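PC Building Basics, week 2 handout: seating the CPU

Okay, so this is the week everybody gets nervous about, and I get it - I still hold my breath a little! Before you touch anything, ground yourself, put your phone away and check that the Szabo kit on your bench is unplugged at the wall. If your case is one of the Trosberg ones, lay it on its side first.

Lever up, load plate open, then stop and look for the little triangle on the chip and its match by the socket. 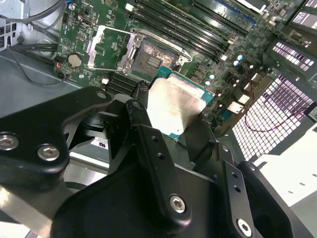 Pins are what I worry about most, and I'll be nagging you about them until March. With the plate flipped open like that, all those tiny gold pins are out in the air, so keep fingers and sleeves well clear. Hold the chip by its edges and get it level before it goes down (it's still a bit tilted there). Then let go gently - no pushing!

Reading for next time: Lomum guide, page 124.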